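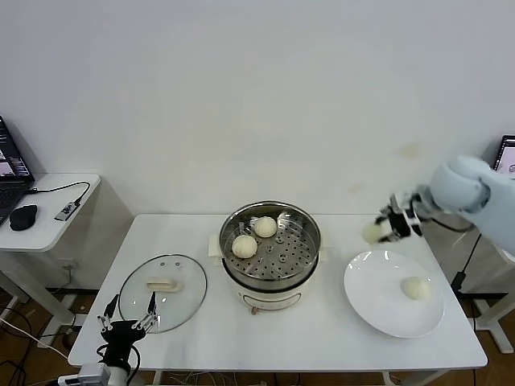 The Price of Being Seen

Why a county health plan stopped asking who was covered and began asking who could get an appointment

By Femke Visser

In the public meeting room of the Gidmont county offices, a wall chart shows the share of residents who hold some form of health coverage. The line has risen in every reporting period since the chart was first put up, and for many years it was the opening item whenever health was discussed. In September it was moved to the back of the agenda packet. In its place the health department put a single figure: 183 days, the longest wait reported by a resident seeking a first appointment with a primary care practice in the county.

The change was the work of a small group of planners who had grown uneasy with their own success. Coverage had expanded. Enrollment drives had gone well. Yet the emergency department at Stevens Hospital, the only one within the county line, continued to fill each evening with patients whose complaints could have been handled in an office visit. Most of them carried an insurance card. Many had carried one for years.

"We had treated the card as the end of the job," reads the department's internal review, which was released to the public with its appendices. "Residents treated it as the beginning, and found that the next door was closed."

The distance between the card and the door

Gidmont is not a remote place. It has a rail stop, a community college and a hospital with a respectable surgical wing. What it lacks is general physicians with room for new patients. Of the practices listed in the directory that the county's largest plan mails to its members, the review found that several had closed their lists, and others had moved, merged or ceased to exist. A member who worked down the directory by telephone could spend a full morning before reaching an office willing to take a name.

The directory problem is familiar to anyone who has studied managed care, and it is seldom the result of bad faith. Practices are asked to report changes and often do not. Plans are asked to check and often check by letter. The letter goes to the old address. A directory assembled in this way can be accurate on the day it is designed and badly out of date by the time it reaches the mailbox.

Cost is the second barrier, and it operates in quieter ways. A resident with a high deductible is insured in every statistical sense. For a sore throat or a stiff shoulder, however, that resident faces very nearly the same bill as a neighbor with no policy. The review asked residents with deductibles above $1,000 whether they had put off care during the previous year. Their answers filled the longest of the appendices, and they describe choices that do not show up in an enrollment report: a prescription taken every second day, a follow-up visit canceled, a lump watched through a winter.

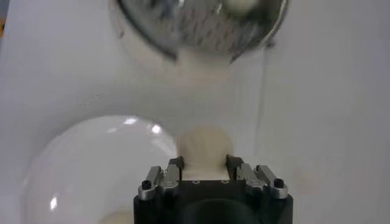 Gripper with paired silver finger linkages.

None of this means that coverage is without value. A family facing a hospital stay is in a far stronger position with a policy than without one, and the protection it offers against ruinous debt is real. The planners' argument was narrower. A county that measures only coverage will put its money into coverage, and it will continue to do so after the binding shortage has moved somewhere else.

A membership model in Trurnen

Some 40 minutes to the north, the town of Trurnen has approached the same shortage from the other side. The Jadlow Clinic, which occupies a former bank building near the town square, does not bill insurers for primary care. Its patients pay a flat monthly membership. In return they receive office visits without a separate charge, basic laboratory work at cost, and a telephone line answered by a nurse until 8 p.m.

Each of the clinic's 3 physicians carries a list capped well below what a conventional office would need in order to meet its payroll. The savings come mainly from what is absent. There is no billing department, no coding staff, and no one whose working day consists of waiting on hold with a claims office. The administrative floor of the old bank is rented to a surveyor.

Supporters of the arrangement describe it as a return to an older bargain, in which the patient and the physician settled the price between themselves. Its critics raise two objections, and both deserve a serious answer.

The first is that membership care serves those who can pay for it. Jadlow has tried to meet this with a sponsored tier, financed by local employers that found it cheaper to buy memberships for hourly staff than to lower the deductible on the company plan. The sponsored tier has 300 places and a waiting list. The clinic does not claim that it has solved the problem of affordability, and its published accounts show how dependent the tier is on a handful of employers remaining in town.

The second objection is harder. When a physician leaves a conventional practice for a membership clinic, the patients left behind must go somewhere. A smaller list is pleasant for those on it and does nothing to increase the number of physicians in the region. If every doctor in Gidmont followed the Jadlow example tomorrow, the county's residents would be better served on average and a good many of them would not be served at all.

What can be counted 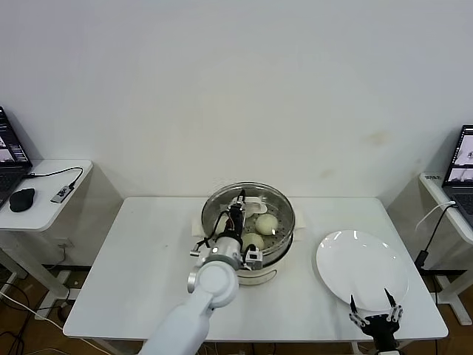
The department in Gidmont has declined to choose between the two approaches. Its new plan keeps the enrollment office open, at a slightly reduced budget, and directs the difference to three purposes: a telephone survey of practices, repeated each quarter, to establish which are accepting patients; extended hours for nurse practitioners at two existing sites; and a loan repayment offer for family physicians who agree to remain in the county for a fixed term.

The survey has produced the quickest results, partly through its plainness. A caller rings each office, gives no credentials, and asks for the first available appointment for a new adult patient. The answer is written down and the list is published. Practices were at first unhappy with this. Several complained that a bare number of days took no account of urgent slots held back for existing patients, and the department agreed to add a second column for them. Since then the complaints have largely given way to corrections, which is what the department had hoped to receive.

The nurse practitioner hours have been slower to settle. State rules on supervision require a physician to be reachable for certain decisions, and the physicians who had been reachable in the daytime were less willing to be so at night. A rotation was agreed only after the hospital offered to share its on-call roster. Evening visits are now offered at both sites, though the appointment system used by one cannot yet exchange records with the other, and patients who attend both are asked to carry their own medication list.

As for loan repayment, it is too early to judge. Programs of this kind tend to attract young physicians at the point when they are most mobile, and the test will come when the term expires. Other rural counties have found that a spouse's employment and the quality of the schools weigh more heavily in that decision than the size of the loan.

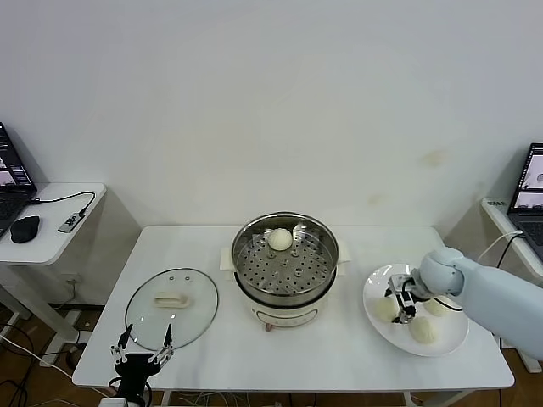
Volume 3, page 18

Questions for the legislature

There are limits to what a county can do. It cannot license physicians, and it cannot create residency positions, which remain the narrowest point in the supply of new doctors. It has no authority over the supervision rules that delayed its evening clinics. It cannot require a plan to correct a directory, though it may embarrass one by publishing its own.

The state can do all of these things, or can at least make them easier. Two proposals now before the legislature would touch directly on Gidmont's experience. One would require insurers to verify directory listings by telephone and to honor in-network rates wherever a member relied on a listing that proved to be wrong. The other would let experienced nurse practitioners treat a defined set of common conditions without a supervising physician on call. Neither is a large reform, and both have been introduced before without reaching a vote.

Lawmakers who prefer to speak of coverage have reasons for doing so. Coverage can be counted from a desk. It rises or falls in response to decisions the legislature itself has made, and the result can be reported within the same term. Waiting times are scattered across hundreds of private offices, and they respond slowly to policies whose authors may have left public life by the time the effect is felt.

The planners in Gidmont encountered the same difficulty on a smaller scale. When the 183-day figure was first presented, one member of the board asked whether it could be replaced with an average, which would have looked considerably better. The department supplied the average in a footnote and left the original where it was. The next survey of practices is under way, and its results will be placed at the front of the packet when the board meets again.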